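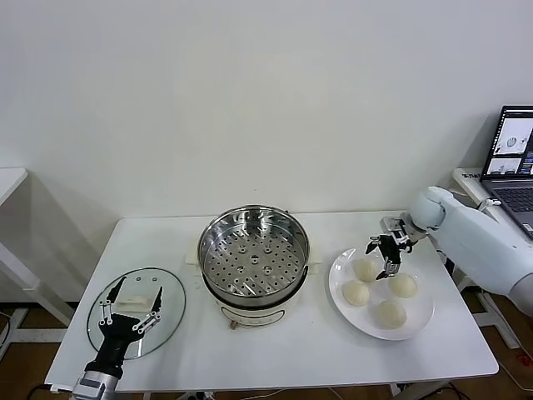
Open Day at the Farkatwood Robotics Hall – Frequently Asked Questions

When is the open day held?
The hall is open to the public once a year, in December. Doors open at 10:00 a.m. and the last group is admitted at 3:30 p.m.

Do I need a ticket?
Admission is free, but a ticket must be reserved in advance. The hall issues 2,000 tickets for the day. Of these, 800 are set aside for schools until the end of November.

What will I see?
The main demonstration concerns kitchen work. Two robotic arms handle steamed buns, a plate, and an electric steamer with a glass lid at an ordinary table. Other stations cover sorting and small parts assembly.

How long is the kitchen demonstration?
Each session lasts 20 minutes, including time for questions. Staff may pause or restart a session at any point. Visitors are asked to be patient when this occurs.

May visitors eat the buns?
No. Food used in the demonstrations is not served. Refreshments are sold in the Dalivcombe Room on the ground floor.

May my child operate an arm?
Children aged 6 and over may use the practice arm at the Yan station, accompanied by an adult. The arms in the kitchen demonstration are operated by staff only.

Is photography permitted?
Yes, without flash. Tripods are not allowed in the aisles.

Is the building accessible?
All public areas are step-free. A quiet viewing period is offered from 10:00 to 11:00 a.m. – please select it when reserving.

Where should I park?
Parking is available at the Plosteveck lot, across from the main entrance. Buses should use the north gate.

What if I can no longer attend?
Please cancel through the link in your confirmation message so that the ticket can be released.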